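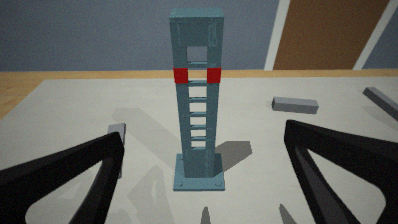

Ticket 593 — wrist view, tower task, policy stops short
Project: Maravent
Opened by: Essam Salem
Status: open, sulking

Policy drives to the pre-grasp pose, fingers either side of the tower, then holds there until the 470-step limit. No error in the log. It seems content.

Tried so far:
Restarted the sim. Same.
Rolled Verkier back to the previous build. Same, only slower.
Swapped the tower's red squares for grey in the scene file. Policy closed on the first go, 5 runs out of 5.

So the detector is fine with a teal ladder and goes to pieces over two red patches. My guess is the colour mask in the Belkadi config, where red still means "keep out" from the last project. Threshold is 220.

27th January: mask switched off, red squares back in, rerun queued. Please leave the config alone until it finishes — yes, even to tidy it.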